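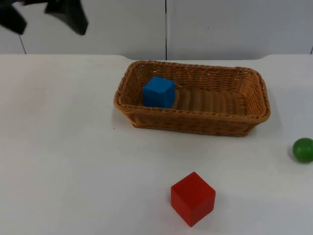 Struan Baird wrote to ask whether a wicker basket can be washed at all, or whether water ruins it for good. It can, Struan, and I wash mine every July – gently, mind you, and never with a long soak!

Start by shaking out the crumbs, then go over the weave with a soft, dry brush, following the strands along and in between the ribs. A braided rim holds more dust than you'd ever believe, so take your time there (I use an old toothbrush).

Next, stir a small squirt of dish soap into a bowl of warm water, wring your cloth out well and wipe inside and out. Wipe again with plain water, pat with a towel and leave the basket somewhere airy, out of the sun, until the next day.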